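Stand the Notebooks Up

Most shops and schools stack notebooks flat, and I think they should stop. A flat pile looks fine for a day. Then someone wants the green one, pulls it from the middle, and the rest slide. By September the covers are bent and the bottom ones are forgotten until they are sold at a discount.

Upright, like books, every band of color faces out and any one can be taken without lifting the others. It does cost time. A carton of 300 takes me most of a morning, and thin covers lean unless the row is kept tight.

Same metal shelves, piles and upright rows together:
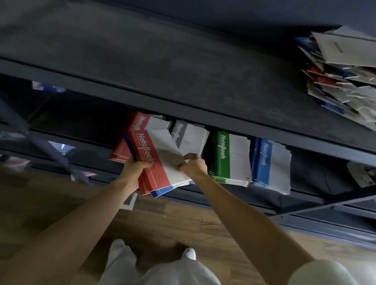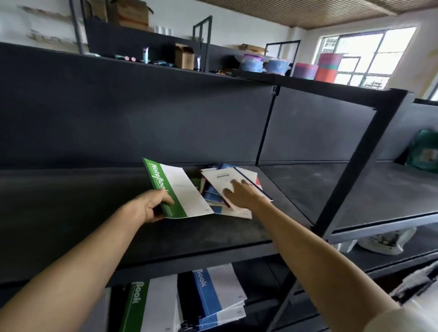

The usual objection is that flat piles hold more. They do, on paper. I would still give up the space. A notebook with a creased cover is one that people put back, and dusting under a pile means moving all of it.

Eylül Demirtaş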